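Cahier d'atelier, janvier

8 h 40. Repris le problème de la colle d'os. Le lot Drellska fait toujours des grumeaux au bain-marie, alors que l'ancien filait comme du miel. Fatima Chukwu soutient que je chauffe trop vite. Je soutiens que Fatima ne fait plus de reliure depuis qu'elle a découvert la dorure. Nous en sommes là.

Pesée : 101 g de perles sèches, eau froide à hauteur, trempage toute la nuit sous un couvercle. Ce matin, gel homogène sauf au fond, où il reste une croûte qui ressemble à du caramel raté et sent à peu près aussi bon que d'habitude. Passé au tamis. Perte négligeable, moral idem.

9 h 30. Essai sur les chutes du registre Mwaipopo (celui de 1945, dos toile, coutures intactes, plats partis en gondole). Bande de papier japon encollée, mise sous poids. À décoller à 14 h et pas avant. Je le note ici parce que la dernière fois j'ai soulevé le coin « juste pour voir » au bout de vingt minutes, et que j'ai vu.

10 h 15. Inventaire des ais : le carton gris de 2 mm est encore rangé avec celui de 2,5. Je ne cherche plus le coupable, le pied à coulisse est dans le tiroir du haut, il ne mord pas.

11 h. La base des fiches de restauration n'est pas consultable pour le moment, donc retour aux fiches papier. Elles ont l'avantage de s'ouvrir sans mot de passe. Écrire lisiblement, surtout moi. La fiche 787 porte une mention qui peut se lire « cuir sain » ou « cuir scié ».

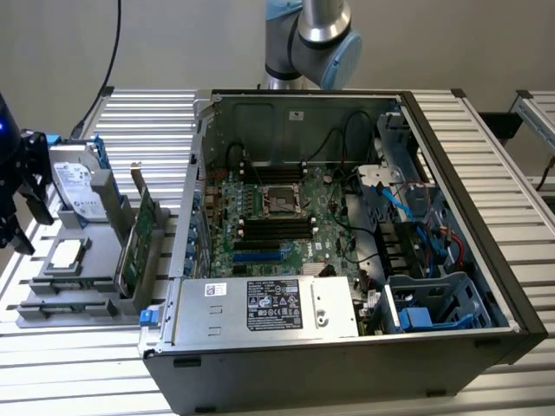
Unité centrale ouverte, côté carte mère.

14 h 05. Décollé la bande. Bonne tenue au centre, bords un peu secs, cassants quand on plie. Trop peu d'eau, ou trop de patience. Refaire avec une colle plus étendue et une goutte de glycérine, en notant cette fois la quantité de glycérine, car « une goutte » selon moi et selon Fatima, cela fait deux recettes.

15 h. Couture du volume Dumetham : repris les quatre premiers cahiers, fil de lin ciré, points de chaînette en tête. Le trou du troisième cahier est décalé depuis l'origine. Le relieur de l'époque avait sans doute soif. J'ai suivi son erreur, elle fait partie du livre.

16 h 20. Téléphone de chez Gadadel pour le cuir fauve : toujours « en cours d'expédition ». La commande 1097 vieillit mieux que la plupart de nos reliures. Rappeler, d'un ton plus sec.

16 h 45. Presse à percussion : le volant grince de nouveau. Graissé. Grince toujours, mais plus grave.

À faire :
second trempage ce soir, bocal étiqueté
coins du Mwaipopo, après essai à la glycérine
relire la fiche 787 avec son auteur (moi)
rendre à Fatima son plioir en os, qu'elle croit perdu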